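Billum 149 kit: rudder servo stalls at full lock

vherrero
2 May 2019
Building the Billum 149 airboat from the Bowen plan. At full left rudder the servo buzzes and draws enough current to brown out the receiver. Linkage is the 2 mm rod from the kit, outer hole on the servo arm. Pack reads fine at rest. Has anyone measured the travel on theirs?

caveck_fan
Outer hole is wrong for that rudder. The plan shows the second hole from the center. Move it in and set end points at the transmitter.

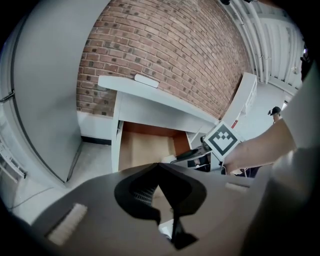 Drawer unit in the shop, pulled out.

The spare servo arms are in there if you want one, I can mail it.

drydock19
Disagree. Moving the rod inward reduces throw, and this hull already turns wide. The fault is the horn hitting the fan cage. Mine touched at 19 degrees. I trimmed the cage and kept the outer hole.

caveck_fan
Trimming the cage weakens it where the motor mount bolts on. I would not do that with a 2834 motor.

drydock19
It has held for two seasons with a 2834.

vherrero
Checked with the rod disconnected. Rudder swings free both ways, so it's not the cage. The servo alone is quiet. It only buzzes with the rod on.
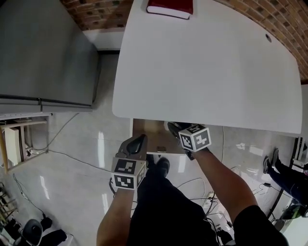 Rod length measures 152 mm between the bends. The plan doesn't give a figure. If it's too long, neutral would be off and I'd run out of travel on one side first, which matches.

drydock19
OK, then I was wrong about the cage on yours. Fit a threaded clevis and shorten it until the arm is square at neutral.

caveck_fan
Grarnico sells a clevis that fits 2 mm rod. Still use the second hole.

vherrero
Ordered two. Will set neutral first and leave the hole alone until I've tested it.

Valeriano Herrero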